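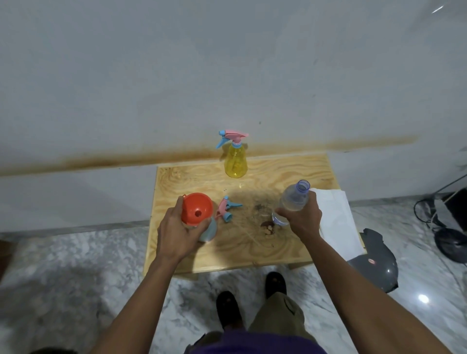 Toddler fighting sleep with a stuffed nose

cadleymom
My two year old has had a runny nose since Tuesday's nap strike and now she won't lie flat. She gets to sleep fine, then wakes up at 2 a.m. crying and wants to be held upright. No fever. What are you all doing at night?

Jussara Paiva
Saline drops before bed and again when she wakes. We run a cool mist humidifier too. Mine is a Mushi, nothing fancy.

mushroomdad50
Humidifiers are overrated. We ran one all winter and all we got was damp curtains. A steamy bathroom for ten minutes before pajamas did more for our son.

Jussara Paiva
Did you have it right next to the window? Ours sits on the dresser with the door open a crack and the curtains are fine.

mushroomdad50
Next to the window, yes. Still think the bathroom works better.

tbitten
I'd skip propping her up on pillows. Our pediatrician said no to that at her age. I slept on the floor by the crib for two nights and patted her back when she fussed.

cadleymom
I did try a pillow last night. Taking it out. She hates the drops and clamps her whole face shut.

tbitten
Let her do the bear first. Then her turn. Worked about half the time here.
- Tainá Bittencourt

cadleymom
The bear got his drops and she let me do one side. She slept until 5. I'll try the other side tonight.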